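The owner of the Drolelier stone workshop in Trerside receives me in May, at the hour when the saws are stopped for lunch. She has cut and polished marble for many years, and she speaks slowly, with one hand on the nearest slab.

"People come with a photo from a magazine and ask for white," she says. "I always bring them first to the red. They should see one stone that is not quiet."

The red needs patience, she explains. The white veins are the beauty of it and also the weak places. When a block arrives, she pours water on it and waits to see where it dries last. "There it will open, if you are stupid with the saw."
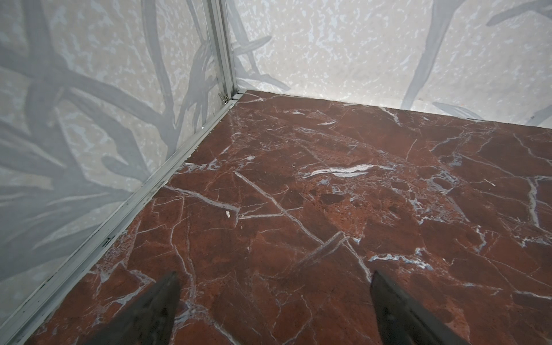

*Red marble with white veins, polished.*

I ask her about the money. A square meter of good red can cost 300 before any work is done, and a kitchen takes 2 slabs if the pattern must continue over the corner. Her largest order was for a hotel in Brundbridge, with 1091 pieces for the stairs and the halls. She numbered each piece in chalk. "Then it rained in the yard," she says, and she laughs — but I think that she did not laugh on that day.

In the year 2000 she began to buy from Kofler, a small quarry in the hills, and she still does. They send her the blocks that bigger customers refuse.

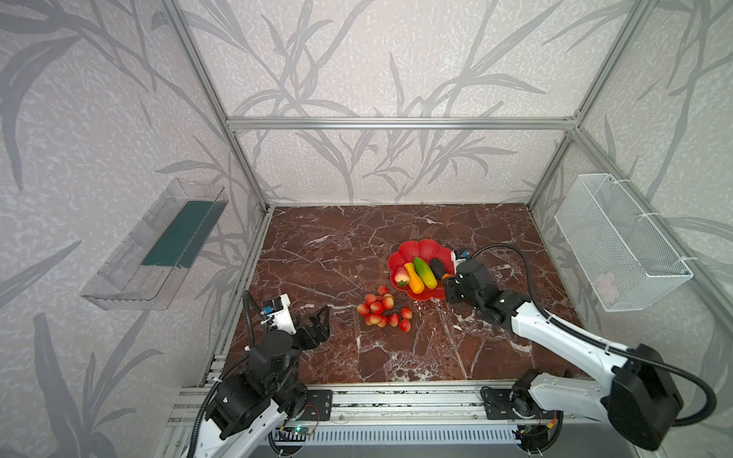 The question she hears most is about care. Lemon and vinegar are the enemies, she says, and also the special sprays which promise a shine. She recommends warm water, a soft cloth and a little neutral soap. Cutting directly on the stone is forbidden in her house. Vegetables can wait on a plate, as the cucumber and the eggplant do on the red one with the wavy rim, and the knife belongs on a board.

"And if there is a stain, call me," she says. "Do not call your cousin with the machine."

At two o'clock the saws start again and we have to shout.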